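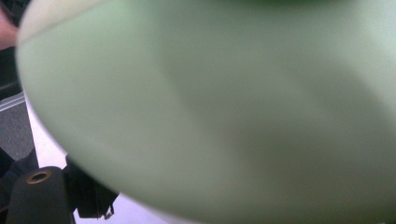 Keeping Bottles Together in a Wire Basket

Most homes have three or four bottles that get used every day and never seem to have a place. A surface spray, hand soap, lotion, maybe a refill for one of them. They end up spread along the back of the counter, and each one leaves its own ring.

A basket fixes most of this. You lift one thing to wipe the counter instead of four, and you can carry the lot from the kitchen to the bathroom and back. I have used one for years and have settled on a few habits, which I'll set down in no special order.

Choosing the basket

Wire mesh is easier to live with than solid plastic. Drips go through it and you can see when the bottom needs cleaning. The drawback is that whatever goes through the mesh lands on the counter, so put a folded dishcloth or a thin mat under it.

Measure before you buy. Stand your bottles in a row, pushed together, and measure the row. Add 2 fingers' width at one end so your hand can get in. A basket with no spare room at all is a nuisance, as the bottles jam against each other and you pull out two when you want one.

Low sides are better than high ones. If the side comes up past the shoulder of the bottle, you will be fishing for it.

Rectangular baskets sit flat against a wall or backsplash. Round ones look nice in the store and waste the corners.

Putting the bottles in

Take everything out and wipe each bottle first, including the underside. A sticky base will glue itself to the mesh within a week.

Line them up side by side in one row if the basket is long enough. The trigger spray goes at one end, where you can get your hand around it without knocking the others.
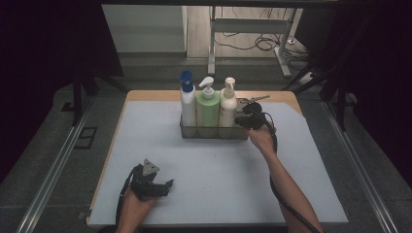

Pump bottles can stand next to each other, but think about where the nozzles point. A pump that faces its neighbor will drip down the neighbor's side. Turn them all toward the front or all the same way. If the pump head swivels loosely, give the collar a quarter turn to tighten it and then set the nozzle.

Put the heaviest bottle in the middle. When the basket is carried with one hand, a full bottle at the end makes it tip.

Spray and soap in similar bottles are easy to mix up, especially after refilling. Ysaline Bailly, who wrote to me about this in March, puts a strip of masking tape on the back of each bottle with the contents and the month it was filled. It doesn't show from the front and it peels off cleanly if you change it often enough. Never refill a bottle that held a cleaner with soap, however well you rinse it.

If you have small children in the house, the cleaner does not belong in a basket on the counter. Keep the soap and lotion out and put the spray up high.

Cleaning pumps and triggers

A pump that sticks usually has dried soap in the nozzle. Take the whole head off, stand it in a cup of warm water for a while, and pump clear water through it until no more suds come out. A trigger gets the same treatment — spray plain water through it into the sink. Let both drain before they go back in.

Pumps sometimes stop working when there is still a good inch of soap left. The tube is too short or it has curled to one side. Tip the bottle toward the tube, or pour the rest into the next refill. With a thick soap, adding a spoonful of water helps, but only to what you will use up that day.

Every Sunday I empty the basket and run it under the hot tap with an old toothbrush. It takes more than 2 minutes if I have skipped a week. Dry a metal basket with a towel before you put it back, and look at the joints where the wires meet, where rust starts first.

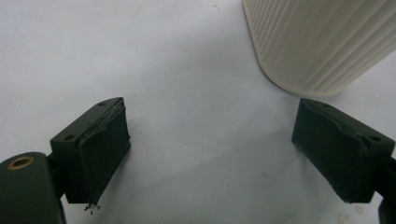 Photo: Selina Rainer

Matte bottles show greasy fingerprints more than shiny ones. A drop of dish soap on a damp cloth takes them off. Skip the scouring pad, as it leaves shiny patches that stay there for good.

A basket that slides when you press a pump can be held with four small rubber dots under the corners, or a piece of shelf liner cut a little smaller than the base. Press straight down on the pump and hold the neck of the bottle with your other hand if it is nearly empty.

Bottles that don't get used at least once a week should go back in the cupboard.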